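Search this book
Search
Type a chapter or keyword

Chapter 3: Why reactions need a push

June - posted by the author

I failed my first chemistry practical over a spoonful of manganese dioxide. I'd been told to add it to a flask of hydrogen peroxide, weigh it afterwards and write down what I noticed. I added it, got very excited about the fizzing, and poured the whole lot down the sink before weighing anything. So I missed the one fact the afternoon was meant to teach me, that the black powder was all still there at the end.

That's what we're going to spend this chapter on. A catalyst speeds a reaction up and comes out the other side in the same amount it went in. It takes part, mind you. People often picture it standing at the edge and cheering, but it really does grab hold of the molecules, hang on to them for a tiny moment and let them go again as something else.

Start with the hill. You'll remember from chapter 2 that molecules have to bump into each other hard enough before anything happens, and we called that 'hard enough' the activation energy. I like to think of it as a hill between two villages. The reactants live in Esach, the products live in Kodura, and Kodura sits lower down the valley, so everyone would be better off there (in energy terms, at least!). But the road goes over the top, and on a cold day hardly anyone has the legs for it.

You could heat everybody up. That works, and for a long time it was the usual answer: run the thing at 200 degrees and wait. A catalyst digs a different road, lower down, through Zabala. The two villages haven't moved an inch, so the overall energy change is just the same as before. Only the climb is smaller.

Two things follow from this and students mix them up every year. A catalyst can't make a reaction go that wouldn't go anyway. And it helps the return journey just as much as the trip out, so you reach balance sooner but you don't get a different balance.

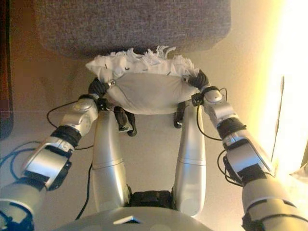
Reading time: 13 minutes for the full chapter

We'll begin with solids, where the reaction happens on a surface, then move on to catalysts dissolved in the same liquid as everything else, and finish with enzymes. I've left enzymes until last because I love them and would never get round to the rest. Have a pencil handy for section 3 - there are graphs to sketch, and reading a graph somebody else drew is no substitute.

Before you turn over, try drawing the hill yourself, with and without the Zabala road. Label both peaks. Keep the drawing, as we'll be adding to it.

Comments (3)

lasico
The village thing finally made it click for me, thank you. Does a catalyst ever wear out though?

Author
It does! Surfaces get clogged or poisoned by other stuff sticking to them. It's in the section on solids.

benchmonkey
I poured mine down the sink too.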